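Cleaning crew being moved to robot "demonstrators". What happens to job grades and cleaning times?

Asked by Elisa Cirillo
Posted 12/28/18 in Workplace & Facilities
Tags: automation, cleaning, job descriptions, training

I supervise the restroom crew at Selonness, an office park with 49 restrooms across several buildings. There are 13 people on the crew. Management has signed a trial with Vullell for a restroom cleaning robot that will take over toilet exteriors, lids and vanity fronts on the night shift. Floors, bowls, refills and anything out of the ordinary stay with us.

Before the robot arrives, part of the crew will spend two hours per shift in a practice room, doing the lid and cabinet motions with a hand-held gripper so the motions can be recorded. I have been asked to supply names and a schedule by the end of next month.

Three points are not covered in the paperwork I was given:

1. Does time spent recording count as cleaning time? Our output is measured in rooms per shift.
2. Should the job description change before the work starts or after the trial?
3. Is there any known strain problem from holding the tool?

I am not looking for opinions on whether robots are good or bad. I need to know what other sites did.

Zübeyde Tekin
Member, Facilities operations

We have been doing the same type of work since July at Goossens, with one practice room and two stations. I will take your points in order.

Recording time. Book it under a separate code from the first shift. We did not, and for the first weeks the rooms-per-shift figure dropped for everyone who was recording. Two people received automatic low-output notices for hours they had spent on work the company had assigned to them. The notices were withdrawn, but it took a written complaint. If your system cannot add a code, reduce the room target in proportion to the hours and have that confirmed by email.

Do not estimate the time from the number of usable recordings. In our first full week we made 351 recordings and 205 were accepted. The rejected ones took as long to make as the others. Most were rejected for reasons the operator could not control at the time, such as tracking loss.

Job description. Change it before. Ours said "cleans and restocks restrooms as assigned", and the employer's position was that recording fell under "as assigned". That held until somebody asked whether a person could decline. The current text lists recording as a separate duty, voluntary, limited to two hours per shift, with a pay supplement for those hours. It also says that recordings may not be used to assess individual speed. I would insist on that last clause. The files are time-stamped, and without it they can be used as a time study.

Strain. The tool is heavier at the front than a brush or a cloth, and the grip is different. Our people reported sore wrists and thumbs when they recorded for the full two hours without a break. We now do 20 minutes on and 10 minutes off, and people switch hands where the task allows it. Set the stations up so that lids and door fronts can be reached without bending for long periods. A real stall is worse for this than a practice room, so do the longer sessions in the room.
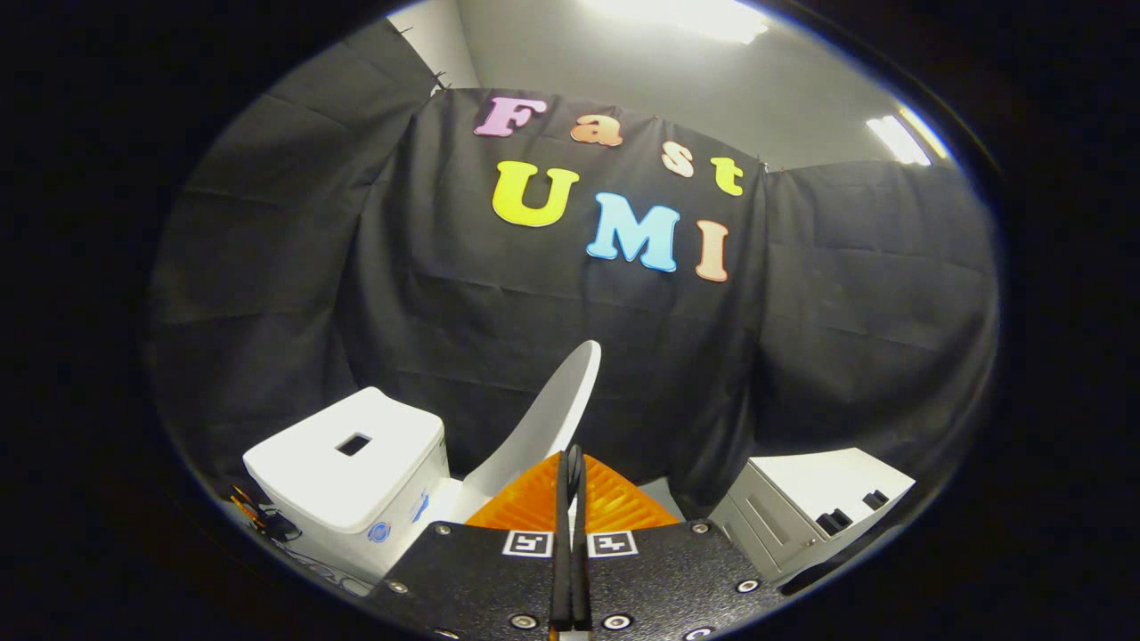

Photo: Z. Tekin

As to what changes for the crew afterward, the amount of work per shift has stayed close to what it was, but the mix is different. The wiping of outer surfaces is repetitive and fairly easy on the body. When that is removed, what is left is floors, bowls and blockages, which is heavier. If you keep the same number of rooms per person, the shift becomes harder even though there are fewer tasks on the list. Recalculate the load by task and not by room. Our first rota missed this and we had to redo it.

Also decide who answers when the robot stops. At our site the nearest cleaner was expected to clear the fault, with no training and no time allowed. It is now a named role on each shift.

Reply from Elisa Cirillo

Thank you. The clause on individual speed is not in our draft at all. Was the supplement a flat amount or a percentage?

Reply from Zübeyde Tekin

Percentage of the hourly rate, paid on recorded hours only. Breaks inside the session count as recorded hours. Get that in writing too.

skerura_nights
New member

We had Skerura machines for floors only so it may not be the same. No recording, they just drove it round once and that was it. Nobody lost their job but two who left were not replaced. Ask about that, because "no layoffs" in the letter did not cover it. Our rooms per shift went up by one each and stayed there.

Can't help on the wrist question.

Marked as accepted by Elisa Cirillo: reply by Zübeyde Tekin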